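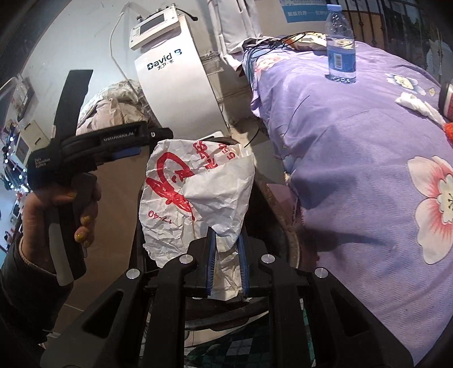
**Animal Care Worker (Pigs), Onulik Farm Animal Shelter**

Full time, year-round. Start in June, or sooner if you can.

Onulik takes in pigs, goats and a few sheep that come out of barn fires, floods, road accidents and farm closures. Most of the animals are pigs. At the last spring count we had 97 of them, and the license allows 100, so intake is slow at the moment and most of the work is daily care. The shelter sits on the old Vasiliauskas farm, five miles up the county road from Durora.

We need one more person on the pig side. You would work with the current day crew and answer to the barn manager.

## The work

- Morning feed and water in all pig barns, starting at 6:30 a.m.
- Cleaning pens and laying fresh straw
- Moving pigs between pens and the outdoor lots with boards
- Checking feet, skin, eyes and appetite, and writing down anything off in the barn log
- Giving oral medicine and wound care after the vet has shown you how
- Helping unload new arrivals and settling them in the quarantine barn
- Basic fence repair, mostly wire and gate latches
- Taking out barn trash, sorting it and washing down the bins

Quarantine has its own boots and coveralls. They stay in that building. If you work quarantine in the afternoon you don't go back into the main barns until the next day.

The older pigs are slow and mostly easy. A full-grown sow who doesn't want to go through a gate weighs more than you do, and we would like to hire someone who is willing to wait for her. We don't use prods.

## Emergency calls

Onulik is on the county list for livestock rescue after storms and barn collapses. Calls are not frequent, but they come at bad hours. Everyone on the pig crew takes a turn on the phone, one week in five. When a call comes in, two people go with the trailer and one stays to get pens ready. Time spent on a call is paid at time and a half from the minute you leave home.

You will not be sent out until you have done the trailer training and one practice loading. The trailer is a Drukerico stock trailer with a side ramp. If you have never backed one up, we will teach you in the lower field.

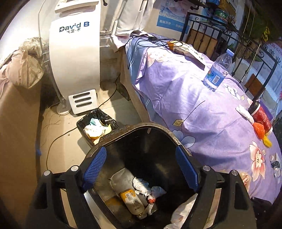

## What we ask for

- A valid driver's license
- Able to lift a 50-pound feed bag and be on your feet most of the day
- A current tetanus shot, or willing to get one before you start
- Comfortable outdoors in heat, mud and snow
- Able to read and write clear notes in English

Experience with pigs, cattle or horses helps. Experience with dogs and cats is fine but is different work, so please tell us in your letter why you want to switch. You do not need a degree.

Please do not apply if you keep pigs at home. The vet does not allow it for anyone who goes into quarantine.

## Pay and hours

Pay is hourly and depends on experience. We will give you the rate on the phone before you come out for a visit. Shifts run 6:30 a.m. to 3:00 p.m. with a half-hour lunch, five days out of seven, and every other weekend is part of the schedule. After the 90-day trial period you get health coverage and ten paid days off a year. There is a $3000 payment after the first full year for people who stay.

Work boots and rain gear are provided. There is a break room with a stove and a refrigerator, and a shower. No housing on site. Rents in Durora are lower than on the lake side, and two of the crew already share a ride from there.

## How to apply

Send a one-page letter and the names of two people who have worked with you. Put "Pig crew" in the subject line. Paper letters can be left in the box at the farm gate.

We read applications as they come in and the ad stays up until the job is filled. If your letter looks like a match, we will ask you to come for a paid half-day in the barns. Wear clothes you can throw away. You will feed, clean one pen and help move a group of pigs, and you can ask the crew whatever you want while you are here.

Everyone who applies gets an answer, usually within two weeks.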